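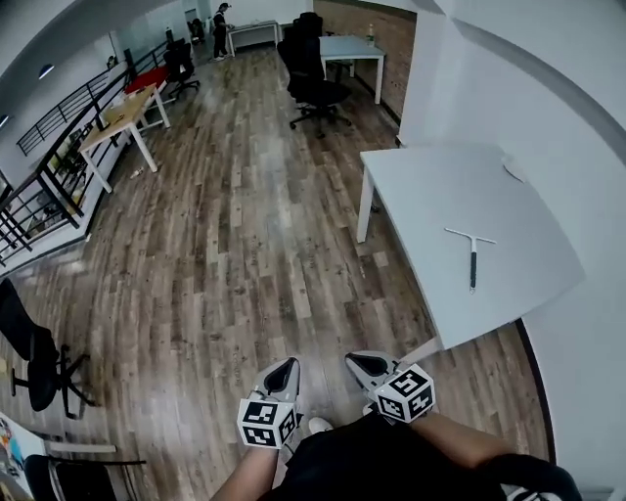 Visit to the Premska floor at Sutgate, Jul 2, 2020

Marleny Cuadros and I were let in to see how the Premska people record table cleaning with hand-held grippers. The work is done on the upper level, on a long wood floor with a railing down one side. An operator wears no special gear to speak of. They hold a gripper in each hand and do a chore, and the recordings are used later to teach an arm the same chore.

Ulises Villanueva runs the sessions. He had set aside the morning for the squeegee task, which is a short one: pick up the squeegee from the white table, draw it across the top, put it back. They wanted 200 good runs by October and had plenty left to do.

The fault

On run 13 the left gripper stopped closing all the way. The operator squeezed, the fingers came in partway and stayed there. Ulises called a stop and both grippers were kept away from the table while he looked at the log. The software had gone on recording as if nothing had happened, and it marked the run as good.
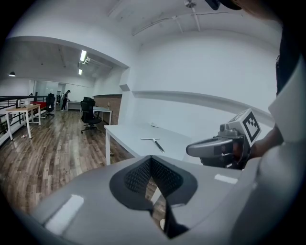
Marleny asked how many earlier runs might have the same trouble. Lizeth Rengifo went back through the morning's files and found that the closing distance had been drifting from the fourth run on. All of them were thrown out from that point. The cause was a screw in the trigger linkage that had backed out a little at a time. It took 30 minutes to find and a couple of turns to fix.

There was a safety side to it as well. With the linkage loose, a finger could get pinched between the trigger and the shell - Wálter Inga had a blood blister from the week before and hadn't reported it. Ulises wrote that up while we were there.

They now check both linkages before the first run and again every 24 runs. The software will also refuse a run if the grippers don't reach full close during the warm-up. Lizeth hopes to have that in by the end of the month.

We skipped the Cusi room, as it was locked.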